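Oiling a worktop that sits next to the hob

barta_kitchen
Joined: April
Posts: 4

We had a beech worktop put in at the new flat in Burberg and I have been told three different things about oiling it. The fitter said two coats of Danish oil and leave it. The shop in Idmont said hardwax oil only. My mother says cooking oil, which I am not going to do. The bit by the hob already looks greyish. What do people use?

Wanpen P
Danish oil, thin coats, a day between each. I did five on ours and then one every spring. Wipe off whatever hasn't soaked in after fifteen minutes or it goes tacky.

tamas_halasz
Disagree with the above. Danish oil is fine for a shelf, but by a hob or a sink it wears through in months. Hardwax costs more and you put it on once or twice. Sand back to bare wood first – 120 grit, then 180.

Wanpen P
Ours is next to the sink and it hasn't worn through. It depends how you treat it. We dry it after washing up.

tamas_halasz
Most people don't, though. I've refinished enough of them in rented flats in Tralitz to know.

Réka S.
Grey near the hob might be water getting in at the cut edge. Check the underside of the cut-out. If the fitter didn't seal it, no oil on top will help.

barta_kitchen
Thanks Réka, I looked and the edge is bare wood all round. I've emailed him. My partner now wants to rip it out and have plain white instead, and I can see her point.

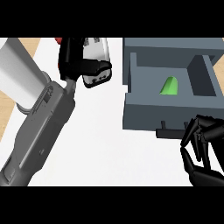
She has never liked the beech much and says she'd sooner wipe something down and forget it. The quote for replacing the lot was 3810 including fitting, so I'd like to try saving what we have first.

Tímea B
Don't replace it over one bare edge. Let it dry out for a week, sand it, seal the cut-out and then oil. White laminate swells at the joints too if water gets in, and you can't sand that.

tamas_halasz
Agree with Tímea. Still hardwax.

Wanpen P
Still Danish oil – but yes, seal the edge first.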